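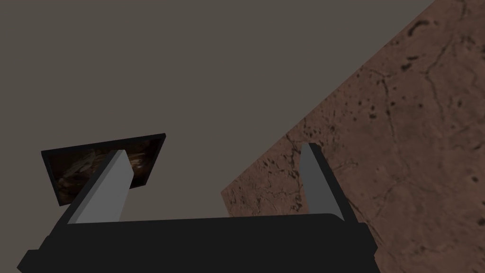
The Patden two-finger gripper, and what it did to our packing room

I get asked about the Patden more than anything else we sell, so I finally sat down and wrote the long version. Short specs are toward the bottom if that's all you came for. Everything in between is me talking about how we ended up with it in our own shop, and what it has been like for the people who work next to it.

Quick background. Kikov sells and sets up small automation cells, mostly for shops with one or two shifts and no engineer on staff. We also run our own finishing business in the back half of the building, where we pack decorative wall panels and framed pieces for a handful of furniture makers. That means flat things, heavy things, things with a face you really can't scratch. For years all of it got lifted by hand, over and over, off the rack and onto the bench and into the carton. I did that job myself for a long stretch and my left wrist still lets me know when it rains.

We put our first Patden on the line in April. I wanted to run it on our own work before I told anybody else to buy one (I've been burned by a demo before, and so have most of you).

What it does, in plain words

It's a parallel gripper. Two fingers, they open, they close, and they stay square to each other while they do it. You bolt it to the end of your arm, plug in one cable, and teach it how wide to open and how hard to squeeze. That's really the whole thing! There are fancier hands out there with more joints, and I've sold a few, and the customers mostly use them as two-finger grippers anyway.

The palm is wide, which I didn't love at first. You have to plan for it when you come in close to a big flat piece, and if you bring the arm in at a lazy angle the palm will get there before the fingers do. The picture at the top of the page is from the simulator, with the fingers open, a dark framed panel off to the left and a big brown slab-looking surface running up the right. I spend a lot of time in that view now. If I'm going to run the palm into something, I'd like to do it on my computer.

The simulator comes with the gripper, by the way. It's called Ghorbani, it runs on a regular office PC, and you don't pay extra for it. Don't expect a pretty movie. You get plain gray behind everything and your parts hanging there wherever you put them, and you work out your approach. I got used to it in an afternoon.

How the work changed

This is the part I care about most and the part the brochure skips.

Before, we had 4 people on packing and they all did everything. Now the arm does the lift from rack to bench, and the people do what comes after: looking over the face, cleaning it, corner guards, paperwork, closing the carton. All four are still here. I'm putting that in writing because it was the first thing Lejla Kolev asked me, in front of everybody, before I'd even gotten the crate open. She wanted a straight answer and she was right to want one. I told her I'd signed for more orders than we could lift, and that was the truth of it.

What I hadn't thought about was the pace. When you lift by hand, you set your own rhythm, and when you're tired you slow down a little and the whole bench slows with you. The arm doesn't. For the first couple of weeks people were rushing to keep up with it and they hated it, and I don't blame them. Lejla came up with the fix: a hold button at each bench, so the next panel comes when the person wants it. We wired it in over a lunch break. I now put that button in every cell I quote, and I won't take it out to save you money, so please don't ask.

Jeanie Baird has gone a different direction with it. She'd been packing for us longer than anyone and I figured she would want nothing to do with the robot. She does all our teaching now! When a new panel size comes in she builds it in Ghorbani, tries a few approaches, picks the opening width, then walks out and runs it slow on the real arm with her hand near the stop. She's better at it than I am. She knows which frames are weak at the miters and which finishes show a mark, and I never got that out of a manual. We raised her pay for it, and if you're planning to hand this kind of work to somebody on your floor, budget for that too.

It hasn't all been great. The room is quieter in a way some people don't like. There's less back and forth, less "grab the other end of this." Olanrewaju Effiong told me he misses having somebody across from him on the big pieces. I don't have a product for that. We moved two of the benches so they face each other and he says it's a bit better.

Things I'd want to know before buying

The finger pads wear. Ours get a shiny patch first, and that's when I change them. If you wait until they slip, you waited too long. Pads come in soft and firm and we use soft for anything with a finished face.

Rough surfaces are harder than smooth ones. Anything pitted or crumbly, like the stone-effect panels one of our customers makes, sheds grit, and the grit gets on the pads, and then the next nice shiny piece gets a scratch. We wipe the pads between batches. Kirstin Dow made a little card for it that hangs by the stop button and people do follow it.

Dark glossy parts were fine for the gripper but a pain for the sensor that finds them. That's a sensor problem and it would be the same with any hand you bolted on. We ended up using a fixed rack with stops so the panel is always in the same place, and skipped the sensor completely for those. Cheaper, too.

Don't skip the guarding. A slow arm with a heavy panel is still a heavy panel. Tell us what you're lifting and how close people need to be, and we'll go through the risk assessment with you on site before anything gets switched on.

And teach more than one person. When Jeanie took vacation we found out that I'd forgotten half of what I knew. Despina Kadrić is learning it now.

The short specs

Type: electric parallel gripper, two fingers
Mounting: standard arm flange, adapter plates available
Cable: single, power and signal together
Finger pads: soft or firm, one set of each in the box
Teaching: from the pendant or from Ghorbani
Software: Ghorbani simulator, one seat, no yearly fee
Weight limit: depends on the part and the pads, so send us a drawing
Warranty: 3 years, pads not covered

Price

$1,446 for the gripper with cable, both pad sets and the simulator. The adapter plate is extra if your arm needs one. If you want us to come out, mount it and spend a day teaching your people, that's $770 on top, and travel is included if we can drive there and back the same day. Farther out than that, call me and we'll work something out.

Arms are sold separately. We stock the Zandanix bench arm and that's what we run at our place, but the Patden will go on most anything with a standard flange.

What people usually ask me

Can you try it first? Yes. Bring a couple of your own parts to the shop and we'll set them up while you have coffee. Bring the people who would be working with it, not only the person who signs. I've had owners come alone, love it, and then go home to a crew that had never heard of it. Those installs take twice as long.

Can it pick up more than one kind of thing? Sure, as long as you teach it each one. We have a list of saved panels and whoever is on that day picks from it.

Will it fit my old arm? Maybe. Send a picture of the flange and the model plate and I'll look.

Do I need a programmer? We don't have one. You need somebody patient who knows your parts.

Pads, cables and adapter plates ship from our own shelf. For a full cell with the rack and the hold buttons, use the quote form or just call and ask for me, and if I'm in the back, ask for Jeanie. She'll probably give you a better answer anyway.

Prices last checked Oct 15, 2018.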